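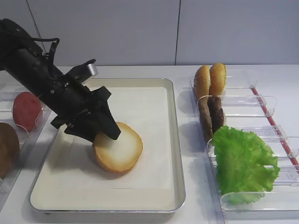 Warum piept der Rauchmelder?

Bestimmt hast du zu Hause schon einmal an die Decke geschaut und dort eine kleine weiße Dose entdeckt, die eigentlich nie etwas tut. Sie hängt da, Tag und Nacht, und man vergisst sie leicht. Dabei passt sie die ganze Zeit auf euch auf, auch wenn alle schon längst in ihren Betten liegen und träumen.
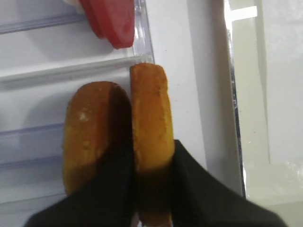

Wie merkt der Melder, dass es brennt?
In den meisten Meldern steckt ein winziges Lämpchen, dessen Licht du gar nicht sehen kannst. Zieht Rauch hinein, wird das Licht an den Rauchteilchen in alle Richtungen gestreut, ein bisschen wie Autoscheinwerfer im Nebel. Ein kleiner Fühler bemerkt das – und schon geht das Gepiepe los, so laut, dass man wirklich davon aufwacht.

Als wir von der Kinderfeuerwehr Evesbridge im November unseren Rauchmeldertag hatten, saßen 20 Kinder auf dem Boden und wollten alle gleichzeitig etwas fragen. Das war wunderbar!

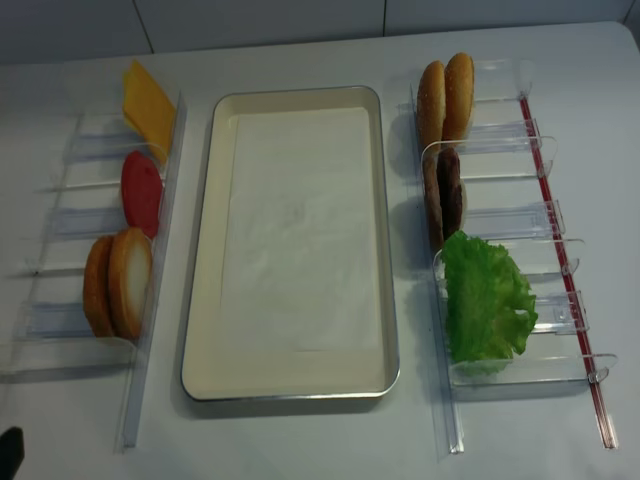 Den Rauch rieche man doch sowieso, kam es aus der letzten Reihe, da brauche man so ein Ding ja gar nicht. Das denken auch viele Erwachsene, aber leider schläft die Nase mit, wenn wir schlafen. Die Ohren dagegen bleiben ein wenig wach, und deshalb macht der Melder Krach.

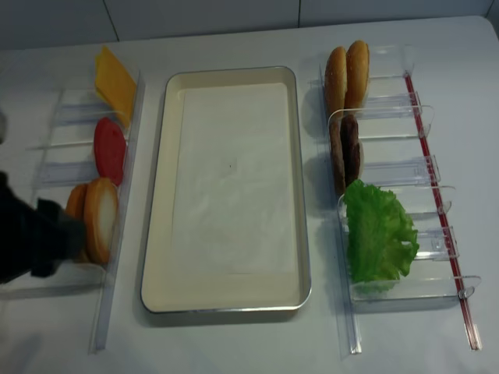
Was mache ich, wenn er piept?
Sag sofort einem Erwachsenen Bescheid und geh mit allen zusammen nach draußen. Verstecke dich nie unter dem Bett oder im Schrank, und lass die Spielsachen liegen, auch den liebsten Teddy. Draußen ruft ihr die 112 an.

Frag doch heute Abend, ob ihr gemeinsam auf den Testknopf drücken könnt. Halte dir dabei ruhig die Ohren zu – das machen wir bei der Feuerwehr auch.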